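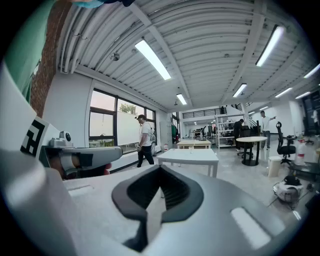

Divow Publishes Its House Rules for Hand-Held Gripper Work, Free for Anyone to Use

Eleven pages of plain-English practice for teams that record with hand-held grippers in shared rooms

I'm Syahrul Liem, and I look after working practice at Divow. I've been asked to write this release myself, so please forgive me if it sounds more like a letter than an announcement. The news is short: as of this July, our house rules for hand-held gripper work are open to everybody. You can copy them, print them, cross bits out and put your own name on top. We don't charge for them and you don't need to sign up for anything.

We call the document the Kadelano Rules, after the project we wrote them for. Kadelano was a job we did with our friends at Fendby, with people from both companies carrying grippers through the same rooms where everyone else was trying to get on with their day. We started with one sheet taped up by a door. By the end of the project we had 289 written notes from the people doing the work (some of them very grumpy!), and those notes are what the rules are made from.

What's in them

There are 36 rules in all, over 11 pages, and I won't go through the lot. A few will give you the flavor.

Rule 1 is that anybody in the room can stop a recording by saying "stop." They don't have to explain, and they don't have to be on the team. The operator lowers the gripper, ends the take and then asks what's up. We argued over this one for ages, mostly over whether visitors should count. They do.

Rule 4 covers walkways. People walk past while we work, and they should be able to. An operator gives way to anyone on foot, keeps the jaws pointed away from them, and never steps backward without looking first. If you've ever spent an afternoon staring at your own gripper tips, you'll know how easy it is to forget there's a chair behind you.

Rule 9 is the floor rule. Cables get routed along a wall or taped down, and any mobile robot that's parked has to be somewhere people can see it from standing height. Office chairs get pushed in before a take. I know, I know, it sounds like something your mother would say. It also drew more notes than any other subject.

Rules 12 through 17 are all about consent. Before we start, everyone who might be recorded is told what the camera takes in, how long we keep it and who to talk to if they'd like to be left out. Saying yes in the morning doesn't tie you down for the afternoon. If someone changes their mind, we pull the take, and the operator isn't allowed to try to talk them around. There's a half-page notice at the back of the document that you can fill in and hang up. Please do hang it at eye level. Our first one was behind a coat rack for two weeks.

Rule 21 is the marker check. The printed square markers on the fingers need to be clean, flat and readable before each session, and you check them under the lights you'll be working in. Glare on a marker can spoil a whole morning, and you won't find out until somebody sits down with the data later. The check takes a minute. We put it right before the hand check, where the operator opens and closes the jaws a few times and makes sure the grip feels the same as it did last time.

Rule 24 is the one I get teased for. No take runs longer than 10 minutes without the operator putting the gripper down and shaking out their hands. People kept telling me they were fine, and then I'd read their notes and see "wrist again" in the margin. So it's a rule now, and it applies to me too.

What's not in them

I want to be clear on this part, as I've already had a few hopeful emails. The Kadelano Rules aren't a safety standard, and following them won't make you compliant with one. If you run powered arms or vehicles, you still have to do your proper risk assessment and follow whatever applies where you are. We wrote these for the everyday stuff that sits around that work: who gives way, who gets asked, where the cables go, when to take a break. Where a rule of ours clashes with a law or a site rule, ours loses. That's written on the first page.

We also left out anything to do with how good the data is, apart from the marker check. Other people know more than we do there and I'd sooner read theirs.

A word from Fendby

Ikhsan Pillai ran the Fendby side of Kadelano and wrote most of the consent section. I asked for a quote and got this:

"I've worked in places where the rules lived in one person's head, and if that person was at lunch you guessed. I wanted something a new starter could read on the bus. We cut every sentence that needed a second look, and there are still a couple I'd like to have another go at. Rule 30, I'm looking at you."

(Rule 30 is on storing batteries overnight. It has been rewritten four times. Suggestions welcome.)

Who's using them

We are, obviously, and so is Fendby. The team at Menon has been trying the rules out in a workshop where several groups share one floor, and they've sent back a marked-up copy with plenty of red on it. They'd like the "stop" rule to come with a hand signal for noisy rooms, and I think they're right. Expect that in the next version. They also asked for a one-page short form to keep by the door, so we've come all the way back to where we began, with a sheet and some tape.

How to get a copy

The full document, the short form and the fill-in notice are on the Divow website under Working Practice. All three are plain files you can edit. If you change something and it works better, I'd love to hear it, and if you try a rule and it drives your team up the wall, I'd like to hear that even more. We'll read every note and put out a revised version once we've got enough of them to be worth the bother.

Reporters who want to talk to Ikhsan or me can reach us both through the Divow press desk. Mornings are best for me. Ikhsan prefers anything after 3 p.m. and will happily talk about batteries.

About Divow

Divow builds and tests hand-held gripper tools and helps other teams set up their own recording work. Fendby is our partner on the Kadelano project.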